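Unit 7: Evaluating a Bin-Picking Package

Prepared by Precious Swanepoel

The unit examines the Trodari picking package, offered by Jetstead as an add-on for industrial arms. Students will judge the offer as a buyer would, using the data sheet and the trial log. The log records 1,179 picks over a set of 200 household items and toys.
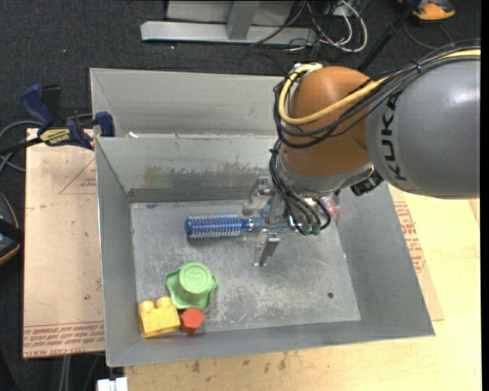
Figure 1. KUKA arm with two-finger gripper at a blue hairbrush in a metal bin.

Long, narrow items such as brushes should be reviewed separately from blocks and cups. The position of the fingers along the handle affects how the item hangs once lifted, and the data sheet gives a single success rate for all shapes.

Each group will submit a written review of 3 pages covering setup time, grip failures, and service terms. Cable routing at the wrist must be addressed under setup. Reviews are due in December.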